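Section 4. Packing Task Set-Up, Jondatska Two-Arm Kit

Complete Section 3 (arm mounting and cable routing) before starting. Both arms must be powered and homed.

4.1 Placing the items

1. Set the open box between the two arms, within reach of both grippers.
2. Lay small items flat on the table. Bottles may stand in the box.
3. Open the wrist view in the Akstead console and jog the arm until both fingertips and the target items are visible.
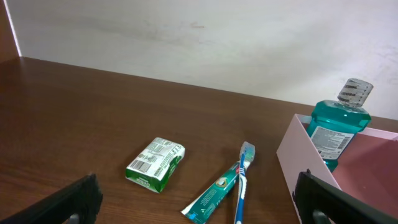 Figure 4-1. Wrist view with a bottle already in the box.

4. Save the pose as START. The console stores up to 40 poses.

CAUTION: Keep hands out of the work area while the arms are enabled.

4.2 Teaching a pick

1. Select Teach, then New Item.
2. Mark the item outline on the wrist view.
3. Set the closing force. The default is 15 percent.

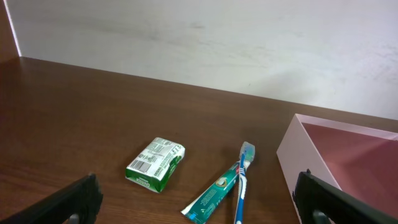
Outline quality has more effect on pick success than closing force. Draw each outline on the item's own edge and leave shadows out of it. Items that touch need separate outlines — where a toothbrush handle crosses a toothpaste tube, mark the toothbrush first, then the visible part of the tube. A flat carton lying clear of its neighbors can be marked with the rectangle tool.

4.3 Assigning items to arms

1. Switch to the overhead view.
2. Drag the divider to the middle of the box.
3. Confirm that each item is listed under the arm on its own side.

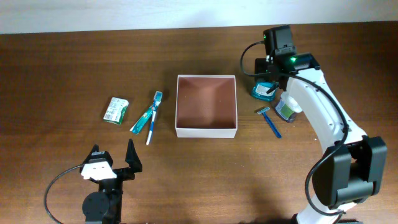
Naledi Ngubane

Items that straddle the divider are assigned to the right arm by default. To change this, open Settings, Arms, Priority. Round containers lying on their side should be approached across the short axis.

NOTE: The Sæther wide fingers require recalibration before this step.

4.4 Running the cycle

1. Set speed to Low for the first run.
2. Press Start and keep one hand near the stop button.
3. Check that no cable catches on the box rim as the arms move.

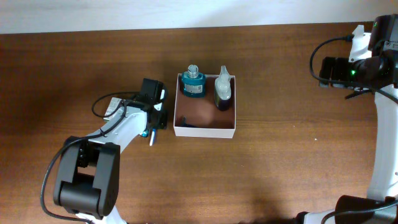 Can both arms reach into the box at the same time?
Only with Shared Zone turned on. With it off, the second arm waits until the first has left the box area.

4. If the run completes without a fault, raise the speed to Normal.
5. Inspect the finger pads every 1,000 cycles and replace them at 3,000.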